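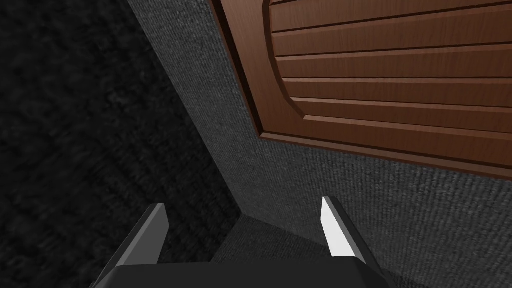 By Dörte Bauerfeind
Filed under: Teleop how-tos. Last edited in February

So you've got the simulator running, you've got a pair of controllers in your hands, and now you want to teach the robot to open things. Lovely! Doors and drawers are where I started too, and I made a right mess of my first batch. I recorded 307 demos in the Trendmont house and threw 76 of them away, nearly all for reasons I could have avoided, so let me save you the bother.

First, set up your controls before you load a room. In Zurker (that's the teleop program I use, but the menus are much the same elsewhere) go to Input, then Scaling, and bring the hand scaling down until a big sweep of your arm gives you a small, calm movement on screen. Mine was far too high for weeks and every reach looked like somebody swatting a wasp.

Next, have a drive about without recording anything. Get used to where the base stops and how far the arms will go before the elbows lock up. Do this with both arms, even if the task only wants one, and find a comfy spot for the idle one so it doesn't drift while you're concentrating on the other.

Then park. Parking is most of the job, really. You want to be near enough that the arm still has some bend in it when the fingers arrive, and far enough back that a door has somewhere to swing. With a double wardrobe I pick which door I'm going for before I start the clock, and I line the base up with that handle and ignore the other one.
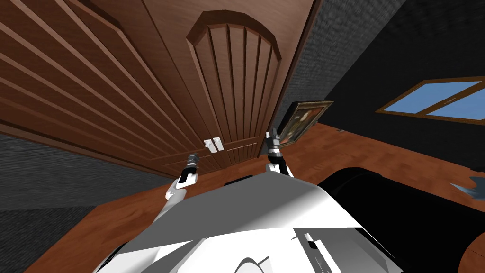 Reinhold Wegener wrote in after the first version of this page to say that he parks off to the hinge side and lets the base do the pulling, with the arm held more or less still. He gets smoother openings that way, he reckons, and his wrists don't ache after a long session. I've tried it since and he's got a point for heavy doors – on light ones I still prefer to pull with the arm.

Now the recording itself. Press record, wait a beat, and come in slowly with the fingers already open. Opening them at the last second is the classic beginner's thing and the robot will learn it from you, dithering and all. Stop short, check your wrist angle, then go in straight.
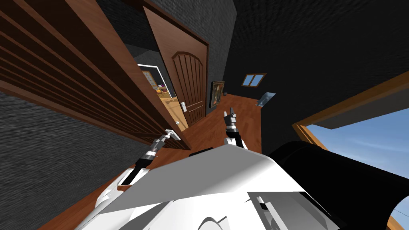
Once you've closed the fingers, don't yank. Give it a tiny tug first and watch whether the door comes with you. If it does, follow the curve the door wants to make, turning your wrist as you go, and if the fingers slide off, stop the take and bin it. I used to keep the ones where I slipped and had another go, and the policy I trained on them slipped on purpose, more or less, so it could do the second bit.

Do 3 clean ones in a row, then move the base a little and do another 3. Change the starting spot more than you think you need to. 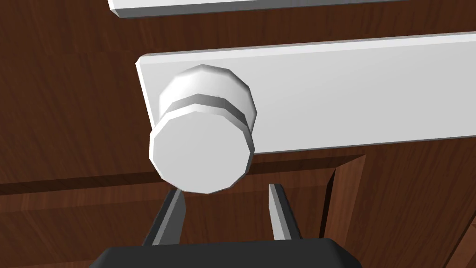 Drawers need a slightly different approach, and I'd leave them until your doors are going well. You're pulling in a straight line, so any sideways wobble in your hand shows up at once. Switch to the wrist view for the last stretch. With a round knob like this one I come up from underneath, one finger heading for each side, and I don't close until the knob is properly down between them. Then it's a straight pull towards the robot, nice and steady, and let go before you back off.

When you save, name the take after the room and the piece of furniture (I use things like orkville_drawer_left) and play it back at double speed straight away. Bad takes look dreadful at double speed. Delete them there and then, while you still remember what your hands were doing.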